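**Wie viele Runden für ein Kneipenquiz im Vereinsheim?**

Hallo zusammen, wir richten im Mai zum ersten Mal ein Quiz aus und ich freue mich riesig darauf! 63 Leute haben zugesagt, gespielt wird in Teams bis 6 Personen. Jetzt grüble ich über den Ablauf: lieber viele kurze Runden oder wenige lange? Und wie macht ihr das mit dem Joker?
— Bustico

**Shevchuk**

Oh, wie schön, ein neues Quiz! Wir spielen sechs Runden zu je zehn Fragen, nach der dritten ist Pause. Den Joker (doppelte Punkte) muss jedes Team vor Beginn der Runde auf den Zettel schreiben, sonst wird diskutiert bis Mitternacht. Unbedingt eine Musikrunde einbauen — da singt bei uns der halbe Saal mit! Und die Fragen vorher laut vorlesen lassen, man merkt sofort, welche zu verschachtelt sind.

**Uddale**

Kurze Runden. Joker haben wir abgeschafft, vermisst keiner.

**Plimo**

Ich würde die Zettel zwischen den Nachbartischen tauschen lassen, das Korrigieren dauert dann etwa drei Minuten pro Runde und alle sind dabei. Zwei Leute am Pult reichen, einer liest, einer rechnet. Viel Spaß euch, das wird toll!

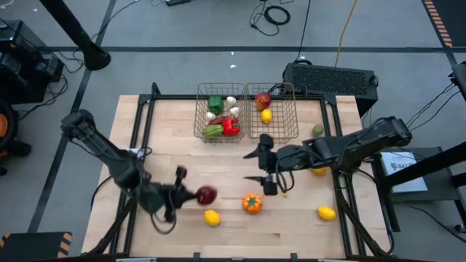 Was macht man bei Gleichstand auf dem ersten Platz?

Am besten eine Schätzfrage bereithalten, zum Beispiel nach der Länge eines Flusses: Das Team, das näher dran liegt, gewinnt.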